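Ticket: Juviston launch build - save file wiped after patch
Opened by: Fahad Ansari
Product: Pala (PC version)
Status: open, workaround found, see bottom

**15 Aug 2018, first entry**

Player reports coming in since the morning patch. Load a save from before the patch, walk into Plerkitgate, game freezes on the loading wheel. Force quit, restart, save slot shows as empty. Not just one slot either, all three on some machines.

Reproduced on my own PC second try. Fresh install, old save copied over, straight to Plerkitgate. Freeze. Slot gone.

Things ruled out so far:

- graphics driver (old and new, same result)
- cloud sync, turned it off, still happens
- mods - player reports include clean installs
- full disk, had loads of space

Not ruled out: the autosave. It fires when you cross into the town, same moment as the freeze. Suspicious.

**Second entry**

Had a look at the save itself in a text editor. Healthy one is 2,937 KB on my test character. After the freeze it's 0 KB. So the game opens the file to write, empties it, then dies before writing anything back. Old build wrote to a temp file first and swapped it over, I'm fairly sure. Somone please check if that got changed in the patch.

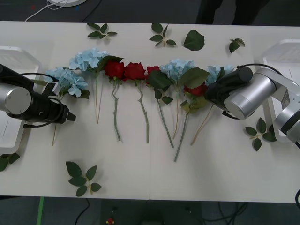

*Blue hydrangeas and red roses along the white table.*

Also - a save made AFTER the patch is fine. Walked in and out of Plerkitgate 50 times with a new character, no freeze. So it's old saves only.

Tried old saves in other towns. Pacheco harbour fine. North road fine. The mill fine. Only Plerkitgate.

**Third entry**

Asked in the forum thread for people to send saves. 263 so far, thank you to everyone, please stop sending them to my personal inbox, use the upload link.

Went through a batch. Pattern:

1. Save has the lantern quest finished: freeze.
2. Save has the lantern quest not started: no freeze.
3. Save has it half done: depends. If the lantern is in the bag, freeze. If it's in the chest at home, fine.

So it's the lantern. The patch notes say the item was renamed and "tidied up". My guess is old saves still point at the old item, the town tries to load it for the lamp keeper's dialogue, finds nothing and sits there for ever.

Tested: old save, dropped the lantern in the home chest, saved, went to Plerkitgate. Loads. Lamp keeper has no dialogue at all but the town works. Took the lantern back out, walked in, freeze.

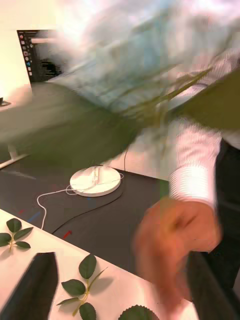
Second test with the quest finished, since you can't drop the lantern at that point (it's stuck in the key items tab). Editing the save by hand works, swapping the old item name for the new one. Wouldn't ask a player to do that though. One wrong character and the whole slot is rejected.

Passed the save, the item name and the steps to the programmers. Marked as blocker for the console version, which is due in September and must not ship like this.

**Fourth entry**

Answer back from the programmers. Two seperate faults:

- missing item lookup never times out (the freeze)
- autosave empties the file before the town has finished loading (the wipe)

Either on its own would be annoying. Together they eat your game. Fix for the first is easy, they say. Second one needs more testing, it touches every autosave in the game.

Asked for the backup folder to come back too. It was removed to save space. On my machine it took less room than one music track.
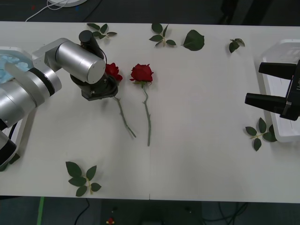 Test build received. Results:

- old save, lantern in bag: loads, slow but loads
- old save, quest finished: loads, lamp keeper talks, wrong line but talks
- old save, max gold and 1,000 arrows: loads
- pulled the plug during autosave: slot survives, goes back to the previous one

Wrong line logged as its own ticket, low priority.

Still to test: saves carried over from the demo. Co-op guest saves. Anything in French, the item name has an accent in it and I don't trust that.

**Workaround for players until the hotfix is out**

1. Do NOT load an old save and go to Plerkitgate.
2. Copy your Juviston saves folder somewhere safe first. Whole folder.
3. If the lantern is in your bag, put it in the chest at home and save by hand.
4. If you've finished the quest, stay out of town for now, the rest of the map is ok.
5. Turn autosave off in Options > Game. Remember to save yourself.

Already lost a slot? Don't start a new game in it. Windows sometimes keeps an older copy - right click the saves folder, Properties, Previous Versions. Worked for two people in the thread, didn't work for me.

Leaving this open until the demo saves are done. Reply on the ticket, not by email.

FA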